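Skirton Tabletop Objects: README

Maintainer: Marthinus Ntuli
Current release: August
Status: object list frozen, layout notes still being edited

Contents

objects.csv: one row per object, with name, class, color and storage bin
layouts.csv: one row per table layout, with the zone assigned to each object
photos/: reference photos of layouts
notes.txt: corrections received after the freeze

Scope

Skirton is a list of 39 small household objects and 200 table layouts built from them. The objects are things found in a kitchen or a desk drawer: bowls, cups, trays, boxes, bags, pens, cables. Most were bought in Irkulville. The Naciri subset (28 layouts) uses a white board as the main work surface; the remaining layouts use the bare table or a cloth.

Zones

The table is divided into a rear zone and a near zone. Containers go in the rear zone by default. Flat items and anything meant to be sorted, coiled or put away go in the near zone. Left and right are always given from the near side of the table.
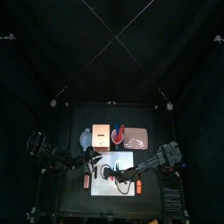

Object names follow a fixed pattern: color first, then material if known, then class. Material is left blank when it can't be told by looking. Color is recorded under the overhead light, and pale items should be checked twice against the color column. In a Naciri layout the rear row is written left to right, so this one reads: pale blue bowl, light wooden box with slot, clear reddish plastic cup, pale pink square tray. Contents are separate rows linked to their container by the "inside" field. The red and blue utensils are therefore linked to the cup, and the clear plastic bag to the tray. The black cable is entered with "on" set to the white board, and the two blocks beside the board are entered as "left of" and "right of" it.

Classes

Utensil is a single class. Earlier releases split it into spoon, fork and other, but the labels were not consistent between the two people entering them. The split was dropped in release 3. Tray and plate remain separate: an item with a raised edge and square outline is a tray.

Known problems

Bag and cable shapes are not recorded. The fields "crumpled" and "looped" exist but are filled in for the Naciri subset only.
Objects in the Cater bin were relabeled after the freeze. Use notes.txt for the current names.
Transparent items have inconsistent color values in older rows.

Corrections

Send the layout number, the row and the proposed value to the maintainer. Changes to class names are held for the next release.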